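The Ilano ferry left at 9 and Bimla Chauhan was not on it. She stood at the rail with her suitcase and watched it go past the breakwater.

"Next one's Sunday," said Pushpa Mishra from the ticket window.

"I rang. They told me half past."

"That's the winter timetable." 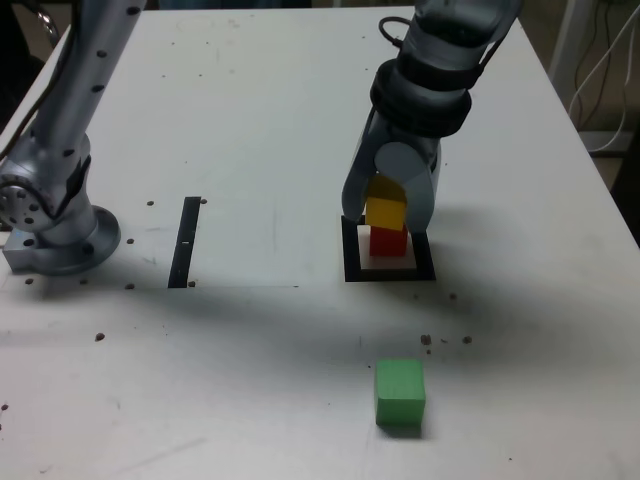
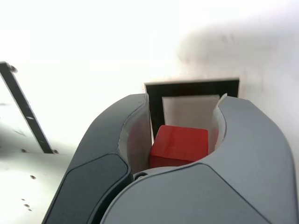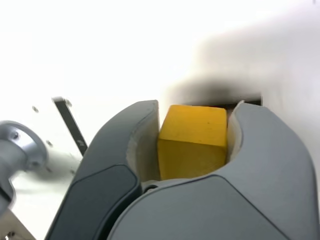
Bimla sat on the bench and opened her purse. She had 400 dollars, which was meant for her brother's roof. A room at the Tovar would take a good part of it.

Pushpa pulled down the shutter and came out with her keys.

"My cousin takes the mail across from Ternen in October," she said. "He's slow and he smokes."

"When does he go?"

"When he's had his lunch."

Bimla picked up the suitcase and followed her to the car.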